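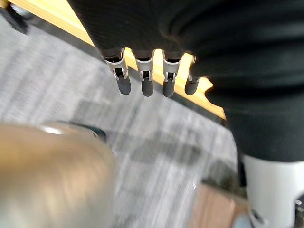
3. Work table and setup

The Rarno table in our project room has a bright edge, yellow going on orange, and we used that edge as the line for all sorting. Items from the Bulico bin started on one side and finished on the other. We had 121 items in total and gave each round 60 minutes.

Two rounds were done in September. The first went slowly - our labels were too small to read from a standing position. For the second we printed them larger and moved the bin closer to the door.

Small parts still ended up mixed. We would use 3 shallow trays next time, and a longer table if one is free.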